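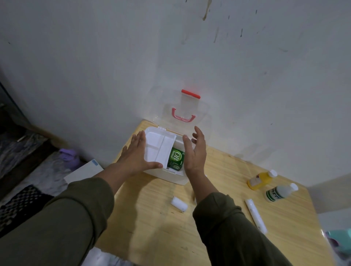
Wovley opened its first-aid kits and found the Band-Aids gone

A third of the workplace first-aid kits in Wovley would not be much use in an emergency, unless the emergency could be treated with a safety pin and an instruction leaflet.

The finding comes from the city's first full check of kits in shops, offices, restaurants, garages and public buildings, which wrapped up in September. Inspectors opened 3,182 kits. Of those, 1,038 were marked "needs attention," a phrase the city chose after business owners objected to "failed."

Most of the trouble was ordinary. Adhesive bandages had been used and never replaced. Antiseptic wipes had dried into little squares of stiff paper. Tape had fused to itself sometime in the last decade and could be moved only as a single object, like a hockey puck. Eyewash was past its date, burn gel was past its date, and in one bakery on Baek Street the list of emergency phone numbers taped inside the lid was so far past its date that it included a pager.

What the kits did have, in quantity, was triangular bandages. Every kit sold in the area comes with them, and hardly anyone in Wovley appears to have opened one. The city's report calls this item "rarely depleted," and goes on to note that many people asked did not know how to fold it. Several thought it was a napkin.

The report also has a section titled "Non-medical contents," which has been the most widely read part of a document that otherwise runs to tables. Inspectors found soy sauce packets, spare keys, a set of reading glasses, birthday candles, batteries, and a winning but expired scratch ticket. A hardware store was using its kit to hold the door to the stockroom. A tax preparer's office had filled its kit with hard candy and insisted, when questioned, that the candy was for low blood sugar. The inspector allowed it but asked that the candy be joined by some gauze.

Offices did worse than kitchens

Anyone betting on the results would probably have put restaurants at the bottom. They came out near the top. People who work with knives and hot oil know where the kit is and tend to notice when it's empty, and the better kitchens had someone checking it along with the fridge temperatures.

Offices did badly. The typical office kit in Wovley was mounted high on a wall in a break room, looked spotless from the outside, and had been stripped of everything suited to a paper cut. Larger dressings, the kind meant for a serious wound, were untouched. The tweezers were gone from almost all of them. The report does not say where the tweezers went, though it does suggest, in a footnote, that replacement pairs be attached with a cord.

Public buildings landed somewhere in the middle, which the city had hoped to keep quiet until someone asked at the public meeting. City Hall's own kit, on the ground floor by the permit counter, was among those marked as needing attention. It was found locked. The key was believed to be in a drawer, and the drawer was also locked. Both have since been opened, and the kit turned out to be in excellent shape, having been impossible to use.

The library's kit passed without comment. So did the one at the bus depot, where drivers sign items out on a card and have done so for years without being told to.

What the law wants, and what the shelf has

Wovley has required a stocked kit in most workplaces for a long time, but the rule never said who had to look inside it. Owners bought a kit, hung it up, and considered the matter closed. Inspectors on other business would confirm that there was a box on the wall and move on. A box was present, so the form got its check mark.

The new approach, which takes effect with the next round of business license renewals, asks for the contents to be checked 2 times a year and the date written on a tag. The tag is free. It can be picked up at the permit counter or printed at home, and the city would like people to stop calling to ask whether it has to be laminated. It does not.

The tag lists 6 things to look for: adhesive bandages in more than one size, sterile dressings with the wrapper intact, tape that still comes off the roll, gloves, antiseptic that is still wet, and a pair of scissors that can cut something. Earlier drafts were longer. One reportedly went on to a second side and included a diagram of a sling, but it was sent back after trial runs at a dry cleaner and a muffler shop, where both managers set it down and did not pick it up again.

No fines are planned for the first year. A business that misses a check will get a letter, then another letter with a bolder heading. After that the city says it will "consider options," and at present the options appear to be a third letter.

A good month for gauze

One party is pleased without reservation. Stinda, the local supply company that sells most of the kits in town and nearly all of the refills, had a line at its counter the morning after the report came out. By noon it had put up a sign saying that tweezers were limited to one pair per customer. The sign has stayed up.

Stinda says it had nothing to do with the survey and learned of the results with everyone else. It does concede that its refill packs have been on a front shelf since the summer, under a banner reading WHEN DID YOU LAST LOOK? The company describes the timing as luck.

Wokusix, which makes scheduling software and has its office over the old shoe store on Baek Street, has meanwhile offered local businesses a free reminder service for the twice-yearly check. Sign-ups have been healthy. Wokusix's own kit was one of those marked as needing attention, a fact the company brought up itself in its announcement, possibly because it was going to come out anyway. According to the report, the kit held a phone charger, a roll of tape and "a quantity of confetti."

Some owners are less charmed. Complaints at the public meeting centered on cost, on paperwork, and on the view that grown adults can be trusted to find a bandage. A barber pointed out that his shop had passed with no tag, no reminder and no letter, and asked what he would be getting out of the new system. He was told he would be getting a tag. A florist wanted to know whether rubber bands counted. They do not.

Others asked for training, and this is the request the city seems least ready for. A full kit is only so helpful if the person holding it has never opened a dressing before, and inspectors said that plenty of workers were looking inside the box for the first time when it was opened in front of them. The city is offering free evening sessions at the library through the fall. The first one filled up. It covered cuts, burns, nosebleeds and how to put on gloves in a hurry, and by popular demand spent a good part of its closing half hour on the triangular bandage.

Attendees came away able to make a sling, though the folding took several tries and one sling had to be cut off its owner with the scissors, which were found to be working.

Checking your own

Households are not covered by the rule, and the city has no plans to come knocking. It would still like residents to get the kit down from wherever it is, open it on a table, and throw out anything that has expired, leaked or turned a color. Medicines should go to the drop box at the pharmacy and not into the trash or the sink. Anything sterile with a torn wrapper is no longer sterile and can be used to polish shoes.

Put the kit back somewhere an adult can reach without a chair. Tell the other people in the house where that is. If the kit lives in the car, it should be looked at more often, as summer heat is hard on adhesive and winter does nothing for the ointments either.

Tags are available at the permit counter during business hours. Tweezers are sold separately.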